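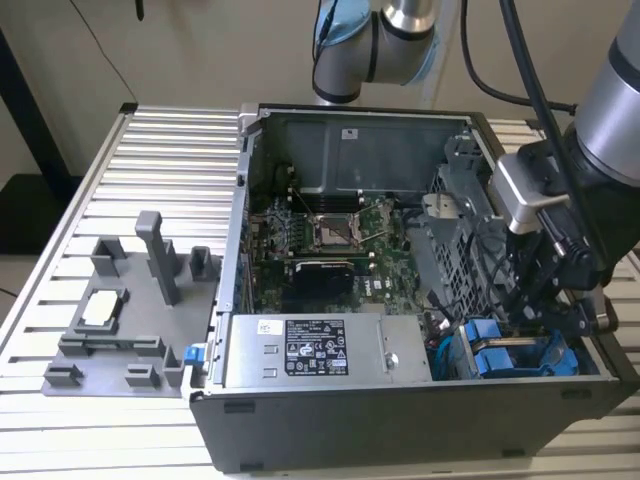

Elsa Lie wrote to us in January that she almost did not apply, as she had never programmed an arm and was sure everybody else in the club had. She had opened exactly one computer in her life, she wrote, and it did not work again after. She joined anyway, and her part of the assembly program is the one we still run.

So please read this call to the end before you decide it is for other people.

Call for participants: Trirkano student robotics team, summer season

Trirkano is the student team of the Eide workshop in Dranunberg. We are looking for 3 new members for our computer assembly project, which we enter in the Mameo student competition. The task of the competition is simple to explain and difficult to do: two robot arms must put parts into a desktop computer, and no person may touch the computer during the run. Our entry works on an opened Dell tower lying on its side. The small parts wait in a printed fixture plate next to it.

What you will do

You will work in a pair, one new member with one older member. Each pair takes one step of the assembly and keeps it for the whole season. The steps which are free now are the processor and its socket, the drive carriers, and the cables. The cables are the hardest. A cable never lies in the same way two times, and we will be glad to meet somebody who finds this interesting and not only annoying. 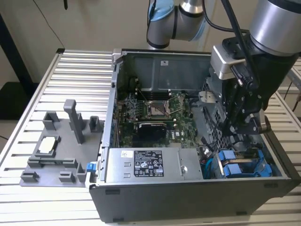
You will also write a log of every practice run. It is a short text, five or six lines, but we ask for it each time. Last season we made 1,432 practice runs and the logs of 277 of them were missing or empty, and we lost many evenings because of this.

Who can apply

— Students of any school or college in Dranunberg, from 16 years of age.
— You can come to the workshop two evenings a week.
— You read English well enough to follow a technical manual. Your spoken English can be as imperfect as ours.

Experience with programming is welcome but we do not require it. Patience with small screws is maybe more important. If you like to draw parts and print them, please tell us, for the fixture plate is changed often and we have only one member who draws.

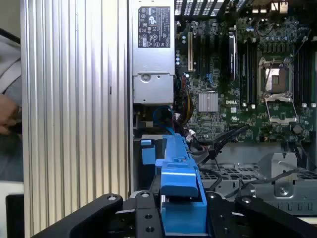 Members under 18 need a signed letter from a parent before the first evening. Everybody takes the safety lesson, also those who have worked with arms before at another place. It takes one evening and there is a short test at the end.

There is no fee. The workshop gives tools, safety glasses and tea. We cannot pay for your travel inside the city, but the trip to the competition is covered for all members.

How to apply

Write us one page, not more. Tell us about something you took apart, or built, or tried to repair — it is fine if the result was bad. Add your age, your school and the evenings when you are free. Leave the page at the Eide front desk in an envelope marked Trirkano, room 11. We must have it by Saturday, May 23, 2026.

We answer every application, also when the answer is no. Those we invite will come for one trial evening with the team, and after it both sides can still change their mind.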